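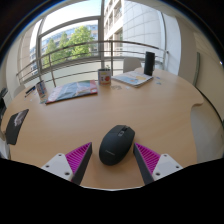 May 11, 2019

**Skekmont band mill, track and carriage realignment**

Carried over from the February entry: boards from the far end of the bed come off thick on the bottom edge. Volker had put it down to blade tension. I don't think so any more. Tension was reset twice with the same result, and the error follows position along the track, not time on the blade.

Set up the long straightedge on the fixed rail and worked down from the log-stop end. Feeler gauges under the edge at each crossmember. Numbering is from the operator's end, as stamped.

| Crossmember | Gap under edge, mm | Note |
|---|---|---|
| 1 | 0 | reference |
| 2 | 0 | |
| 3 | 0.2 | |
| 4 | 0.3 | |
| 5 | 0.9 | foot not bearing, can be turned by hand |
| 6 | 1.4 | |
| 7 | 1.1 | packing split |

Foot 5 carries no load at all. The jam nut was tight, so it hasn't wound down. The sleeper under it has sunk at the drain side. Same sleeper Abilio wanted to swap when the bed extension went on.

Sequence used:

1. Log off, head parked over crossmember 1, blade guard shut, key out.
2. Slackened jam nuts on 4 to 7, both sides.
3. Jacked at 6 with the bottle jack on a steel plate. Not on the sleeper itself, the top is soft.
4. New oak packing at 5 and 7, driven from the outside.
5. Wound feet down to contact, then a quarter turn more.
6. Rolled the head to the far end and back, rechecked with the head at each crossmember in turn.

Step 6 matters. With the head parked at 1 everything read within 0.1, but with the head over 6 the rail dropped 0.4. Wound 6 down a further half turn, both sides, and repeated. Final figures with the head directly above: 0.1 or better at all seats except 7, which is 0.2. Left it. We hardly cut that far down.

**Blade to bed**

Measured from the underside of the blade to the bunk face, tooth not in set, head locked at the 150 mark on the scale.

- Inner end of bunk 2: 150.0
- Outer end of bunk 2: 150.6
- Inner end of bunk 5: 150.1
- Outer end of bunk 5: 150.7

So there is 0.6 of tilt across the bunk and it is the same at both positions, which puts it in the head and leaves the track out of it. Adjusted at the outer guide roller, down only. Roller flange to back of blade kept at 3 mm. After adjustment both bunks read 150.1 inner and 150.1 outer.

The outer guide roller bearing is rough. Spins freely but you can feel it with a fingertip on the shaft. Spares box has one Oltmanns roller, complete with eccentric. Fitted it, old one tagged and left on the shelf for Uwe to look at. We need to order 2 more.

**Test cuts**

Larch, straight, from the stack by the gate. Set for 27 mm boards, 9 boards taken. Callipers at both ends and the middle, both edges.

Thickest reading 27.5, thinnest 26.8. The thick bottom edge at the far end has gone. The 26.8 is at a knot and I would not chase it. One board has a slight wave over the last half metre, which I put down to the blade. It had 71 minutes on it by the hour meter when I started and should have come off before the test. My mistake; it muddies the result a bit.

Changed to a fresh band afterwards. Tension to the usual mark, ran it for five minutes without load, backed off, retensioned. Did not repeat the test cuts, Tamara needed the loader.

**Hour meter:** 301 at close.

**Lubrication**

Stasitel on the mast screws, thin coat, wiped back. Sawdust packs on it if there is any excess. Drip tank for the blade was nearly out, refilled with plain water and a little washing-up liquid. Malte asked whether we should go back to Fluvatetti for larch. Resin build-up on the wheels is light at the moment and I see no case for it until the pine comes in.

**Open**

- Sleeper at crossmember 5: replace. Packing is a stopgap. Abilio has two lengths of oak put by, check they are the right depth.
- Drain on that side is blocked with bark. Clear before the sleeper goes in or the new one will go the same way.
- Recheck feet 4 to 7 after ten hours of cutting. Write the readings in the same table form, head above each seat.
- Repeat the 27 mm test on a fresh band.
- Head scale pointer has play in it, nearly half a millimetre. Shim or new screw.
- Volker to confirm which drive belt is on the machine. The book and the label on the guard disagree.
- Large feeler set is missing the 0.3 leaf. I made up the reading from 0.1 and 0.2. If you have it, put it back in the drawer.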